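Wrapped straws and the paper they come in

Baltetti supplies single-wrapped drinking straws to cafes and cafeterias. Its head of packaging agreed to talk on Thu 3 March, mostly about paper weight.

The standard wrapper is a 35-gram sheet, sealed at both ends by crimping. "Below that weight the seam tears before the wrapper does," the packaging head said. "The customer gets a handful of confetti." Straws ship in cartons of 2000, and most complaints concern wrappers that split in transit.

Color is a separate matter. Brown stock is unbleached and takes dark ink well. White shows every smudge.
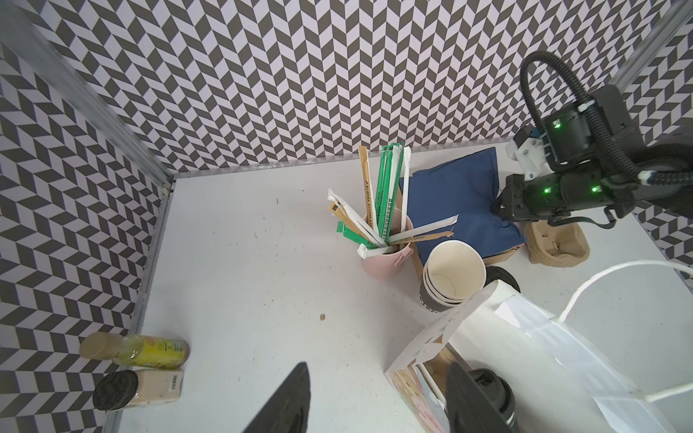 Plorov, which buys from the same mill, disagrees on the weight and says a lighter sheet holds if the crimp is wider. Its own wrappers have used a 6-millimeter crimp since February.

"A wider crimp uses more paper per straw," the packaging head replied. "We ran 4 trials and the saving disappeared."

Humidity matters more than either figure. Stock held at the Montecinos warehouse absorbs moisture, and the crimp relaxes. Cartons are now lined.
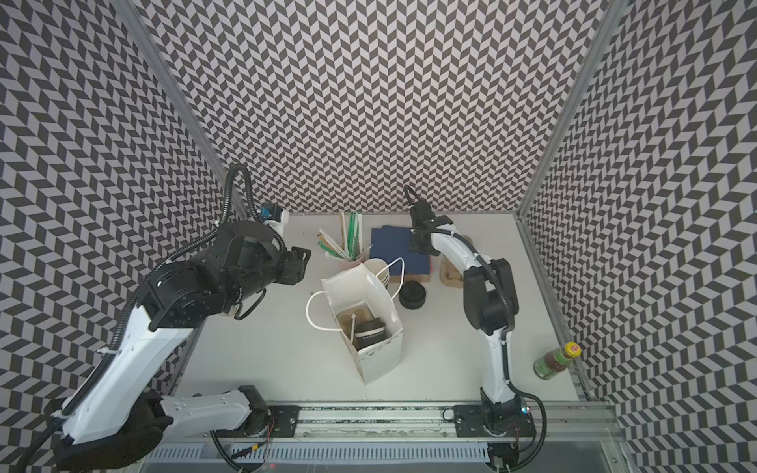 Storage on site

Keep cartons closed and off the floor. Open one at a time. Wolberg dispensers should be filled with the seams facing the same way, or they jam.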